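Filed under: Workshop talk > Underbody, rust and exhaust

**Grekine van, underside before winter: clean it or leave it?**

arvid_fjeld
Hello all. I bought a used Grekine in July and it has been on the lift at our shared garage in Ristthorpe for two evenings now. I want to coat the underside before the salt comes. The seller told me it was treated by Delaunay, but I find no paper for this and the paint looks very dull to me.

My plan is to wash everything, brush the beam and the panel over it, then put wax. The can of Lolen costs 333 kroner and I think I need two. I would also like to know if I should remove the pipe first, or only cover it.

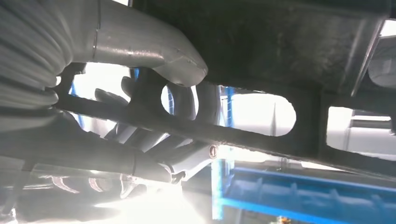 I have almost 2000 kroner for the whole job, so a professional treatment is not possible this year. I can have the lift for nine more days.

rosine_m
Do not brush everything! Dust is not rust. Wash it with warm water, wait until it is fully dry, and then look again with a good lamp. If you attack sound paint with a steel brush you make the problem you are afraid of.

genivaldo.p
I don't agree with Rosine. On old steel I always brush, at least along the ridges and the edges of the holes. Wax over dirt holds nothing. I did mine like this and it is still good after four winters.

rosine_m
Along the edges, yes, if you find something there. He wrote "everything".

corentin_b
Leave the pipe where it is. Wrap it with foil and tape, and the same for the springs and any rubber. Wax on a hot pipe smells for weeks – my wife refused to sit in the car.

arvid_fjeld
Thank you. So I wash first and decide after. Genivaldo, did you spray inside the holes of the frame also?

genivaldo.p
Yes, with the long thin hose. The inside is more important than the outside. But keep the drain holes open, I blocked one and had to clean it out with a wire.

albane_guerin
There is an older topic about the hose, number 1161. Read page two, the first page is only quarreling.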